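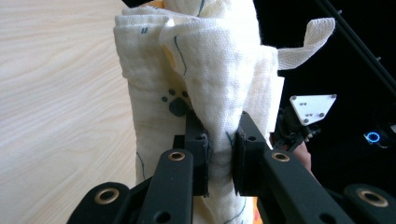 A Hundred Ways to Pick Up a Rag

By Mylene Dalisay

The first thing Frauke Vogler does when I walk in is put a gripper in my hand and point at the table. "Pick up the cloth," she says. "Then put it down so it lies flat."

I get the picking up part right away. You squeeze, the two black fingers close, and the foam pads bite into the cotton with a soft little crunch that I find very satisfying. Putting it down flat is another story. I try lowering it. I try dragging it. I try a kind of bullfighter's swish that makes Pascal Hamann, at the next desk, look up from his lunch. The cloth lands in a heap every time, and Vogler is delighted, and every one of my heaps gets saved.

Dono is a small company on the second floor of an old button factory in Sternitz, and what it does all day is show robots how to handle soft things. Towels, baby wraps, socks, pillowcases, a fitted sheet that everyone in the building speaks of with dread. The robots learn from people, and people teach them by doing the job with the same kind of fingers a robot will use. You hold the gripper like a big pair of tongs, you do the task, and the camera riding on top records what the fingers saw and how they moved. Do it again, a bit differently. Do it again with the lamp off.

I had always pictured robot teaching as typing. Somebody sits down and writes "move left, close hand, lift." That works beautifully for a steel bracket, which is in the same spot and the same shape every time you reach for it. A piece of muslin has no shape at all! Pinch it in the middle and it blooms out at the top like a cabbage. Pinch it two fingers' width to the side and a flap flops over and hides the corner you wanted. How would you write that down?

"You can't, or I can't," says Hamann, who spent years programming arms for a packaging line before he came here. "I tried it once with a napkin. I had 30 pages of rules and the napkin beat me."

So they show it. A batch for one task is 600 tries, split up among whoever is in that week, and Vogler wants the people to be as different as she can get them. Lucimara Pacheco used to press shirts in a hotel laundry and she has a flick of the wrist that I watched maybe twenty times without understanding it. She lifts, there's a sort of shiver, and the wrap opens out in the air. Ilse Hinrichs, a retired school librarian, goes slowly and smooths as she goes, the way you would cover a book. Both ways end up in the data, along with my heaps.

The heaps turn out to matter more than I'd have guessed. A robot that has only been shown perfect folds doesn't know what to do when a corner slips, and a corner always slips. Pacheco likes to start from a mess on purpose. She wads the cloth up, twists it, turns the printed side in, then grabs it by the waist and works her way out from there. "At home nobody hands you a flat one," she says. "It comes out of the dryer like this."

There's a second way of doing it, across the hall, and I got to try that too. You sit in a chair with 2 handles and drive a real arm by remote control. It's called Astoslow, an office joke that became the name, and slow it certainly is. You feel nothing through the handles, so you learn to read the fabric with your eyes: how tight the wrinkles get, when an edge starts to pull. I needed most of an afternoon to get one washcloth folded in half. I cheered out loud.

Vogler uses the chair for checking and the hand grippers for bulk. Working by hand is so much quicker that Hinrichs once got through 320 tries before her coffee break was called, a record written in marker on the side of the fridge. The catch is that a human wrist can do things the arm can't, and some lovely moves have to be thrown out because no elbow made of motors could follow them. Pacheco's flick is on the edge. Hamann has been slowing it down bit by bit in the evenings to see how much of it survives.

Late in the day they let the arm try by itself. It reached down, took hold of a wrap, lifted, paused, and then gave a tiny shake. It was nowhere near Pacheco's, and the wrap came down with one side tucked under. But I knew that shake! So did she. She was already wadding up the next cloth.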